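# Corner shop, back room: a gallery

The shop takes up the ground floor at number 17, next to the old Gruteck yard. Edem Quaye has run it for some years, and Ekow Alhassan does the ordering and most of the shelving. I went through the pictures from the refit and put the notes together for people who helped, and for anyone fitting out a small shop of their own. The page was last changed on Feb 13, 2020.

The work began in November, when the old metal racks came out. They had been in the place longer than either of them and two of the uprights had rusted through at the foot. A dealer took them away for scrap. Ekow wanted wood in their place, partly for looks and partly for the noise — tins on metal shelves can be heard from the flat upstairs.

The pictures are being added as I get through them. The notes below follow the order of the work, so some sections have text only for now.

## The floor

The lino was lifted first. Under it was concrete, and under one corner of that was a damp patch which turned out to come from a downpipe outside. Once the pipe was mended the patch dried out in about 19 days.

Edem looked at tiles and at vinyl. The cheapest quote for tiling was £1567, with the threshold strip extra, and he decided to leave the concrete as it was. It can be swept with a stiff broom and mopped when needed. It does hold dust, and anyone doing the same should think about sealing it before the shelves go in. They meant to and didn't.

## The shelves

The new units were bought from Irkuria, who sell off shop fittings from their yard on the ring road. The range is called Arthur. The boards have a light oak grain and the sides are a paler strip down the front edge, which shows knocks.

The lot came to £495 with delivery. Two sides were swapped because the holes had been drilled on the wrong face. Ekow put them up in an afternoon and a bit, using the fixings supplied, apart from the wall brackets. Those were too short for the old plaster and he bought longer ones.

A few measurements were wrong. The gap by the stockroom door was left too narrow for the trolley, so one unit had to come forward and turn. It now stands at a slight angle to the wall. Customers don't seem to mind, and the trolley goes through.

## What goes where

Ekow keeps a plan of the shelves in a school exercise book and changes it every few weeks. The general rules at present are these:

- Crisps and other bagged snacks go on the upper boards. They are light, and they can be topped up without a step.
- Boxed snacks go underneath, standing up, with the printed face to the front.
- Tins are kept on the far wall where the brackets are strongest.
- Sweets stay by the till.
- Fruit is kept in baskets that let the air through, a few at a time, and the rest is in the cold room.

The trouble with bags is that they slide. A shelf that was straight in the morning has a bag hanging over the edge by the middle of the day. Edem tried a strip of clear edging along the front and took it off again, as it hid the prices.

## Packing and carrying out

Some of the older customers ring their orders through. The list is written on a pad by the phone, and the order is packed at the snack shelves since there is most room to stand there. Fruit goes in with the small things. Anything heavy has a bag to itself.

Thin bags are used for the light orders. They pull long at the handles when there is weight in them, and the handles twist into a cord that is hard on the fingers, so Edem likes to double them up for anything going further than the crossing. Thicker ones have been ordered from Zileo, but the smallest case is more than they can store at the moment. 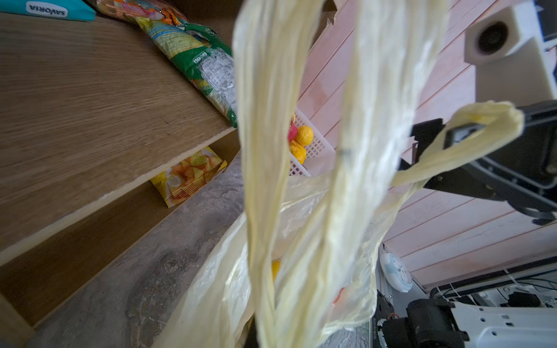

*A cream-yellow carrier over the concrete, with something yellow-orange faintly showing through. Two oranges in the white lattice basket behind, and on the oak-grain board a teal Savoria packet among the snack bags. A snack box on the shelf underneath.*

## The till end

The counter is the old one. It was sanded and given two coats of varnish, and the flap was rehung so that it stays up by itself. The scales were moved to the left-hand side, which Edem prefers and Ekow doesn't.

The notice board went back up over the counter with the same cork. Cards are a pound a month, paid at the till. Lost cats go up free.

## Still to do

- Seal the floor, one half at a time, probably over two evenings.
- Fit a second light over the snack shelves.
- Replace the price strips on the lower boards.
- Paint the stockroom door.

If you have pictures of the shop from before the racks came out, please leave copies with Ekow at the counter. He would like one of the window with the old blind in it.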